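Software > Planning and Control
Thread: Force-guarded placement vs. pure vision for CPU into open socket

tolvan_k
We're doing a PC disassembly and reassembly cell and I'm stuck on an argument with my coworker, so I'm bringing it here. The task is CPU insertion into a desktop board that is still mounted in its tower. The tower lies on its side on the table. Parallel gripper, force/torque sensing at the wrist, one fixed camera plus one on the wrist. Task sequencing runs in Wosix, motion goes through our own planner.

Right now the last part of the move is a straight Cartesian descent to a pose that comes from the wrist camera. It works when the calibration is fresh. After a day of running it starts landing a little rotated and I don't trust it near the pins. Coworker says improve the perception. I say stop at a hover pose and do a force-guarded search. Who's right?

benchrat670
You are. Vision gets you to the hover pose, contact gets you the rest. Any scheme that needs camera-to-tool calibration to hold at the scale of a socket pin will cost you a board sooner or later.

Enache_V
I'd be careful with a "force-guarded search" on this kind of socket. If you spiral over bare contacts with the chip pressed down, you can bend them well before your threshold trips. A spiral is fine for a peg in a hole. For a CPU I would only allow contact against the socket frame, never a lateral move with load on the contacts.

What does your drift look like? If it's rotation only, I suspect the grasp before I suspect the camera.

tolvan_k
Rotation mostly, and it changes from run to run. We measure the socket pose, but we assume the chip is square in the fingers.

Enache_V
Then you're correcting the wrong thing. Estimate the chip pose in the gripper after the pick, every time, and put it in the transform chain. The planner should have separate frames for tool and part. A lot of people attach the part to the tool frame with a constant and forget about it.

benchrat670
Disagree that it has to be every time. If the tray pocket is decent and you close slowly, the chip ends up in the same place. We did 600 picks on a similar setup and I'd have been wasting cycle time on an extra look.

Enache_V
Depends on the fingers. With narrow tips holding the part by its edges, it can pivot between them and the gripper will still report a good grasp. Width alone won't tell you.

ene_dev
Maintainer of Ene here, the small pose estimation library. In-hand estimation from a wrist camera is one of the easier cases, because the fingers are always at the same pixels and you can mask them once. The hard part is the heat spreader. It's flat shiny metal and the highlight moves when the wrist moves. Fit to the substrate outline instead and ignore the metal. Version 2 has a mode for that.

tolvan_k
That matches what I see, the edge detector locks on to the glare half the time. Two views from the cell, so you know what we have to work with:

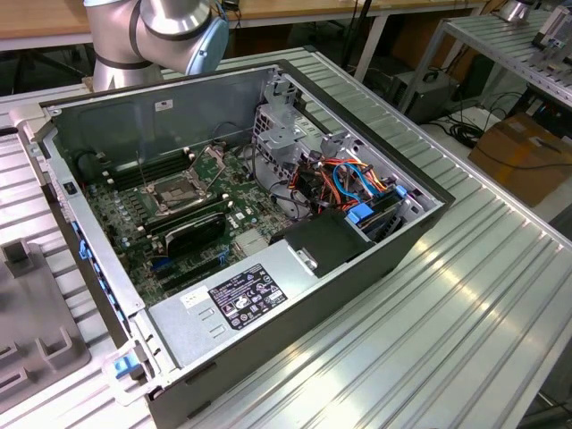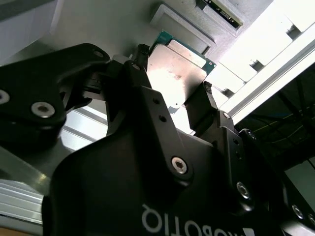 I'll try fitting the substrate outline tonight. Next question is the approach direction. The planner treats the case as a box with the lid off, and it keeps choosing paths that pass low over the drive cage side. Those are valid according to the collision model, but the model has no cables in it.

Wamesard
Add a keep-out volume over the cables and move on. Don't try to model them. We put a single convex block over everything between the drive cage and the board and planning time went down, if anything, because the sampler stopped wandering in there.

benchrat670
+1 for the block. Also put a via point straight over the socket and only allow vertical motion under it.

Enache_V
Agree on the via point. I'd go one step further and make the retreat the exact reverse of the approach, with no replanning while the fingers are below the case wall. We had a planner at Ernholm that found a shorter way out and caught the retention lever with a fingertip.

tolvan_k
The lever is another thing. At the moment we only check that it's up at the start of the job. Should the check sit in the skill itself?

Wamesard
In the skill. Preconditions that live in the job script get lost when someone reuses the skill. One fixed-camera check right before the descent, abort if it fails.

tolvan_k
OK, results. Edited 12 October 2021:

Switched to the substrate outline, in-hand pose on every pick, part frame separate from tool frame. Rotation error is now small enough that the descent doesn't touch the socket frame on the way in. Dropped the spiral. Guarded move straight down, stop on contact, open, retreat in reverse. Log is 1244 lines for one insertion, so I need to turn down the verbosity before I post it.

benchrat670
How much cycle time did the extra look add?

tolvan_k
Less than I expected, the arm pauses at hover anyway to zero the force sensor. I'm doing the estimate during that pause.

benchrat670
Fair enough. I'd still want to see it with the look turned off on alternate runs before I say it was the grasp and not the glare.

Enache_V
That's a reasonable test. Log the in-hand angle on the runs where you don't use it, then you can compare both.

tolvan_k
Will do. The flag is already in the skill config, so it only needs a loop around it.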